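Chapter 7
Comparing End Effectors on Small Parts

7.1 Why a comparison needs a fixed task

A gripper data sheet lists stroke, rated force and mass. None of these numbers says how well the gripper will take hold of a small, hard object lying on a slick surface. Two grippers with the same rated force can differ widely in the share of picks they complete, and the difference often comes from fingertip shape and approach angle. This chapter sets out a method for measuring that share and for deciding whether a gap between two devices is large enough to matter.

The running case is the Makori bench study, in which one arm was used with two sets of fingers. The arm, the wrist camera mount and the work surface stayed the same throughout. Small desk items were picked from a shallow tray, and the tray was put back to a marked position before each trial. 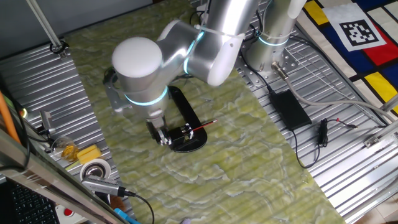
Figure 7.1 Gripper closed on a small block-shaped object over an oval tray, with a sensor or camera module bracketed to the wrist. Photo: Mayuree Panyasiri / Semendale Workshop.

The raised rim of the tray in Figure 7.1 deserves attention. A rim limits how low the fingers can travel when the part lies near the edge, and a wide finger may touch the rim before it touches the part. Trials should therefore record where the part lay as well as whether the pick succeeded.

Each finger set was given 500 trials, split into blocks of 20. The Cavero fingers completed 463 picks. The flat factory fingers completed 345. A trial counted as complete only if the part was lifted, held and set down inside the target area — a part that slipped during the lift was scored as a miss, even when it fell back into the tray.

7.2 Terms used in this chapter

Pick rate: completed picks divided by trials attempted.

Block: a run of trials carried out without changing fingers, lighting or control settings.

Regrasp: a second closing of the fingers within one trial. Kaijage's scoring rules, given in Section 7.4, allow no regrasps.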